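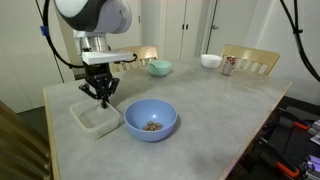
Equipment Planning Engineer, Manipulation Cells
Gorov, Automation Group
Fixed term, 16 months, with possible extension

Gorov is hiring an engineer to plan and run the purchase of arms, grippers and cell hardware for its tabletop manipulation program. The current cells handle bowls, containers and small food items on ordinary household tables. The program will add cells at the Stomari site, and the first purchase orders must be placed by December.

The post sits between engineering and purchasing. You will report to Larasati Santoso and work daily with Bayu Liew, who maintains the existing cells.

Duties

Write the equipment specification for each new cell: arm reach and payload, gripper stroke, finger geometry, mounting plates, table fixtures, cabling and safety stop.
Request and compare quotes. Comparisons must cover delivery, spare parts, software licenses and service terms as well as unit price.
Keep the parts list, which now has 189 lines, and remove items that are out of production.
Set stock levels for wear parts — finger pads, cable assemblies, connectors and clamps.
Prepare the quarterly budget forecast and explain any variance over 700 dollars on a single line.
Run acceptance tests on delivered equipment with the cell technicians and hold final payment until the test sheet is signed.

Requirements

Degree in mechanical, electrical or industrial engineering, or equivalent shop experience.
At least three years of specifying or buying automation equipment.
Working knowledge of two-finger grippers, wrist flanges and adapter plates. You should be able to read a flange drawing and say whether a part will fit.
Good spreadsheet skills. The budget is kept in Pendo, our internal planning tool; training is given.
Written English suitable for supplier contracts.

Experience with leased equipment is useful. Programming is not required, though some candidates will find they do a little of it.

Conditions

Full time, 40 hours per week, on site. Travel to suppliers is limited to 43 days over the contract. Gorov pays for travel, safety shoes and one training course per year. The salary band is sent to all applicants invited to interview.

How to apply

Send a resume and one equipment specification you have written, with prices and supplier names removed, to Cempaka Mandagi in Personnel. Quote reference Osman in the subject line. Applications close on 9th August. Technical questions may be addressed to Bayu Liew before that date.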